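Guest Contributors and Sponsors: Changes for the Spring
4/4/18

Readers of this blog have asked how guest contributors are selected and whether sponsors pay for their posts. They do not. Each sponsor may submit two guest posts per year, and each is edited to the same standard as my own writing.

The first contributor under this arrangement will be Drita Vidmar, owner of the online stationery shop Kanari. Her post concerns the preparation of a small shop for its opening, from choosing stock to setting postage rates. Radomir Perić of Grornham will follow with an article on hand-bound notebooks.

Guest posts should be no shorter than 400 words. 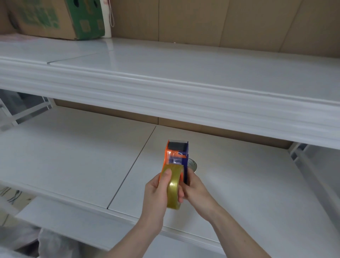

Sponsors whose terms began in November will keep their present place in the sidebar – no new application is required. Proposals from other shop owners may be sent through the contact page.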